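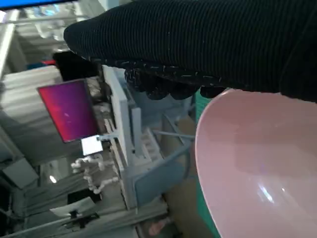
Trivgate Helpdesk
Ticket: Dishwasher leaves white film on plastic and glazed bowls
Product: Brendine 16 countertop dishwasher
Status: Closed
Opened: 20 Feb 2023

Customer report

Bowls and cups come out with a chalky film after the Normal cycle. Plates are less affected. The film wipes off with a damp cloth but comes back after the next wash. Started when we moved to a new apartment. Same machine, same detergent (Palamarchuk powder, one level scoop). The machine was fine at the old place for two years. No error codes. The rinse aid light is off.

Support reply 1

Thank you for the details. A film that wipes off can be detergent left behind or minerals from hard water. Please try the following before we look at parts:

Put a bowl that has the film in a cup of white vinegar for ten minutes. If the film dissolves, it is mineral. If it only smears, it is more likely detergent.

Take out the filter at the bottom of the tub, rinse it under the tap and put it back. Turn it until it clicks.

Tell us the water hardness setting. Hold Start and Delay together until a number shows on the display.

Customer

Vinegar took it off completely. Filter had a little rice in it, cleaned now. The display says 1.

Support reply 2

Setting 1 is the factory setting and is meant for soft water. Your new address may have much harder water. Your water company should list the hardness on its website or on the annual report. Please look for a figure in grains per gallon and send it to us.

Customer

Found it. The Madalau water district lists 13 grains per gallon for our side of town. The old place was in a different district and I don't have a number for that one.

Support reply 3

That is hard water, and the setting needs to come up. For your model:

Hold Start and Delay together until the number shows.
Press Delay until it reads 5.
Press Start once to save. The machine beeps twice.
Fill the salt reservoir with dishwasher salt. Do not use table salt or rock salt.
Run a Rinse cycle with nothing inside to clear any spilled salt.

The salt reservoir is under the lower rack, on the left. Fill it with water the first time only, then salt to the top.

Customer

I didn't know it had a salt reservoir. I never put any in. Did the steps, got the two beeps. Ran two Normal cycles. Better but still a light haze on the cups on the top rack. Bowls are about half and half.

Support reply 4

Some haze after two cycles is normal if there is scale in the spray arms. Please pull off the upper spray arm (it unscrews counterclockwise by hand) and check the holes. Clear any blocked ones with a toothpick. Then place a cup of white vinegar upright on the top rack and run the Heavy cycle with no detergent and no dishes.

Also check how the bowls are loaded. They should lean forward with the inside facing the spray arm and should not nest. Two large bowls side by side will block the water from reaching the cups above.

Customer

Four of the holes in the upper arm were plugged solid. Cleared those and did the vinegar run. There was grit in the filter afterward so I rinsed it again. I had been putting both mixing bowls in together, so now I do one per load.

Support reply 5

Good. Please run the machine as you usually would for a week and let us know. Keep the detergent at one level scoop. More powder will not help with minerals and can leave its own residue.

Customer

Update after 7 loads. Cups are clear. Bowls are clear except one old plastic one that stays cloudy even after vinegar. I think that one is just worn. The salt light came on once and went off when I topped it up.

Support reply 6

If vinegar does not change it, the cloudiness is most likely etching or wear in the plastic, and washing will not remove it. The bowl can still be used.

With setting 5 you will need to refill salt more often than the manual's table shows for soft water. We suggest checking it in April and going by the light after that.

Resolution: hardness setting changed from 1 to 5, salt added, upper spray arm cleared, loading changed. No parts sent. Closed with customer's agreement.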